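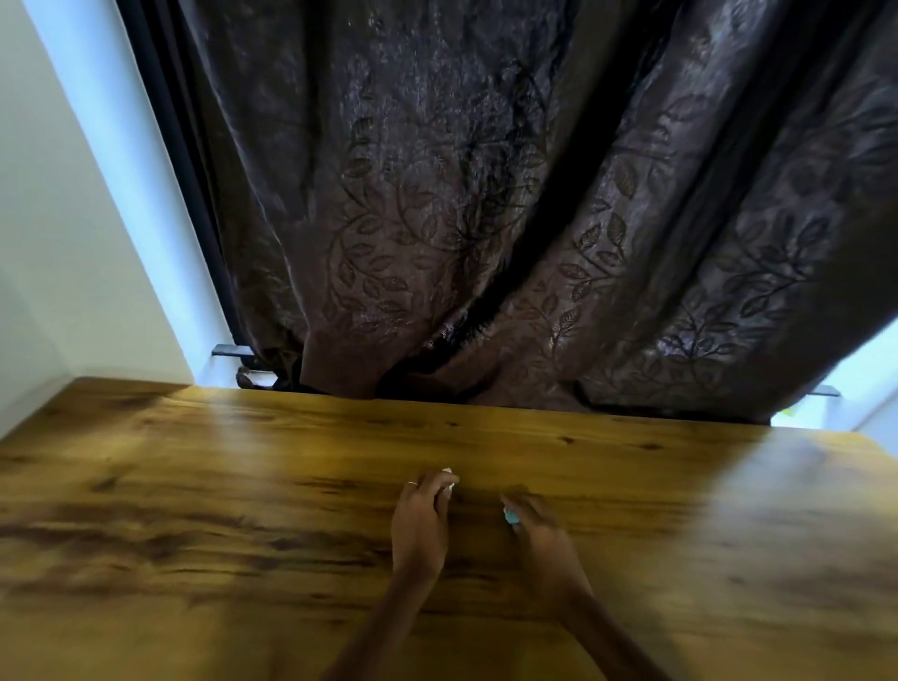
Last changed: December 18, 2024

Rorkow Robotics Club — Manipulation Project FAQ

What do members record?
Two-handed work with small objects on a table, seen from head height. Both hands should stay in view.

How long is a clip?
70 seconds at most. Stop early if the task is done.

How many clips are due?
Each member submits 3 per week. The club needs 600 for training — 500 before the Grolldale meet.

Can I record at home?
Yes. Any table will do. Clear it of everything the task does not use.

Do I have to take off rings?
No.

Is motion blur a problem?
Some is fine. If most of a clip is blurred, record it again.

Where do files go?
The Bredadeo folder, under your member number.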